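关于我们

Menodwood 是一家面向家庭与教育机构的桌面游戏及益智玩具选品公司，主要经营合作类桌游、拼图、木制益智玩具、棋类以及适合课堂使用的语言与数学游戏。公司总部设于 Brellthorpe，在 Vutbridge 设有仓储与售后中心，通过自营网站、门店及学校采购渠道向顾客供货。

公司沿革

公司的前身是 Brellthorpe 老城区的一间玩具修理铺，以修补棋盘、补配遗失棋子为主要业务。修理铺经营期间积累了大量零配件及旧版说明书，这批资料至今仍由售后部门保管并持续整理。后来店铺开始兼售新品，经营范围逐步由棋类扩展至家庭桌游和拼图，并改用现名。Vutbridge 仓库启用后，网上订单的分拣、包装和退换货均移至该处办理，Brellthorpe 门店则保留试玩与咨询功能。

选品原则

本公司不以销量排行作为进货依据。每一款拟上架的产品均须经过内部试玩，由选品部门记录规则是否清晰、单局时长是否与包装标注相符、配件是否牢固，以及不同年龄的参与者能否同桌进行。试玩至少进行 2 轮，第二轮由未参加首轮的人员承担。说明书翻译存在明显歧义的产品，须待供货方提供修订版本或由本公司另附中文补充说明后方可销售。

供 3 岁以下婴幼儿使用的玩具不在本公司经营范围之内。含有小型配件的产品，其页面与外盒均按规定标示适用年龄，请家长在选购时予以留意。

产品与服务

目前网站所列产品按参与人数、适用年龄及单局时长分类，顾客亦可按主题检索。面向家庭的产品以 90 分钟以内可完成一局者为主；面向资深玩家的长时策略类游戏另设专区，并在页面注明准备及收纳所需时间。

拼图类产品提供缺片补配服务。顾客如发现新购拼图缺少图片，请保留外盒及批次号，并在收货后与售后部门联系。经核实属生产缺漏的，由本公司向生产方申请补片；无法补片的，予以换货或退款。桌游的骰子、棋子、计分板等通用配件可单独购买，绝版游戏的专用配件则视库存情况供应，恕不保证能够配齐。

礼品订单可选择包装并附贺卡，包装纸及丝带样式以下单时页面所示为准。学校及公共图书馆采购可申请开具统一票据，并可预约样品借阅，借阅期满后应将配件清点齐全一并归还。

Phillips 借阅室

Phillips 借阅室设于 Brellthorpe 门店二层，由公司出资维持，向当地居民免费开放。室内藏有各类桌游，按难度分架陈列，读者登记后可在室内使用，部分藏品可以外借。未满 9 岁的儿童须由成年人陪同入室。每年 10 月，借阅室对全部藏品进行清点，其间暂停外借，室内使用不受影响。清点中发现配件缺损的藏品，先交修理部处理，修复后重新上架。

借阅室同时承办合作类桌游入门活动，由门店工作人员讲解规则并协助分组。活动时间在门店公告栏及网站公布，参加者无须具备相关经验。

与学校的合作

公司现与 Brellthorpe 及 Vutbridge 两地的 7 所小学建立了长期合作关系，为其课后活动提供游戏选型、教师培训及配件更换服务。合作学校使用的产品清单每学期更新一次，教师提出的意见由选品部门汇总，作为下一学期调整的参考。部分教师反映，原版计分规则对低年级学生较为繁复，公司据此编写了简化规则，经相关版权方同意后随货附送。

其他学校如有意合作，可通过网站表格提交申请，注明年级、班级规模及可用活动时间。选品部门将据此提出初步清单，供校方审阅。

环境与包装

发货外箱优先使用可回收纸箱，箱内以纸质材料填充。顾客退回的产品，凡外盒受损但配件完整者，经检查后归入折价区出售，并如实注明状况。不再适于销售的产品拆分留用配件，其余部分按材质分类处理。

联系方式

门店咨询时间为每日上午 9 时至下午 5 时。有关订单、退换货及配件补配的来函，请注明订单编号；有关学校合作及样品借阅的事宜，请使用网站所设专用表格。顾客对产品及服务的意见，经本人同意后刊载于本页末尾。 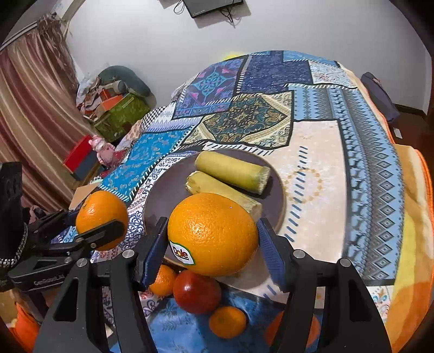 有顾客来信表示，家中一套旧跳棋遗失棋子多年，售后部门寄来的补配件颜色略浅，但大小与棋盘孔位相合，孩子们已重新用它对局；信中另建议网站在通用配件页面增列棋子直径，以便旧款棋盘的使用者自行比对。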